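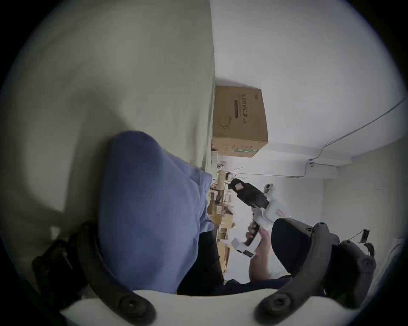 Folding and sorting with hand-held grippers at Plesside

Prasier runs a garment care service out of two sites, Plesside and Jatoi. Folding was always the slowest step at both, and last year the company decided to find out how much of it could be handed to machines. The people who fold now spend part of each shift doing the job with grippers in their hands in place of bare fingers. The recordings go to Zinditz, the firm building the folding cell, and are used to teach the arms.

The pages in this gallery cover the Plesside site. Most of the work is done with shirts and plain household linen. Sweaters and anything with buttons come later in the plan.

A shift used to mean folding from start to finish. It is now split in two, with recording in the morning and regular orders after 1 p.m. Recording is slower. A T-shirt that an experienced folder finishes in seconds by hand takes several times that with grippers, and new people need longer still. Staff are paid by the hour for recording and the old piece rate was dropped for that part of the day. That was the first thing people asked about when the project was announced.

By the end of March the Plesside team had recorded 2,406 folds. Of those, 153 were sent back by Zinditz and had to be done again, mostly for a hand leaving the view at the wrong moment or a corner being dropped and picked up twice. The team asked for the reasons to be written next to each returned fold, and they now are.

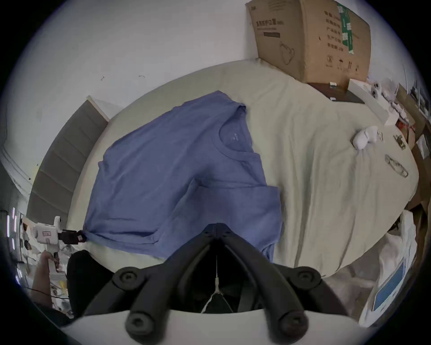
Blue T-shirt, partly folded, with one gripper holding the lower-left corner.

Shirts are spread out on a flat surface before the first fold. Soft surfaces are included on purpose, as the folding cell will not always have a hard table under it.

The main complaint so far is sore forearms. Squeezing a trigger all morning uses different muscles from folding by hand, and the sessions were cut to 40 minutes with a break after each one. Two people asked to go back to regular orders full time and did. Others prefer the recording work and have taken extra mornings.

The first folding cell is due at Jatoi, where the order volume is higher. It will take plain T-shirts only. Seven jobs at Jatoi will change when it starts: folders will load the cell, check what comes out and refold what fails. Prasier has said that no hours will be cut at either site during the trial. What happens after the trial has not been settled, and staff at both sites have asked for a date when it will be.

More pictures will be added when the cell is in place.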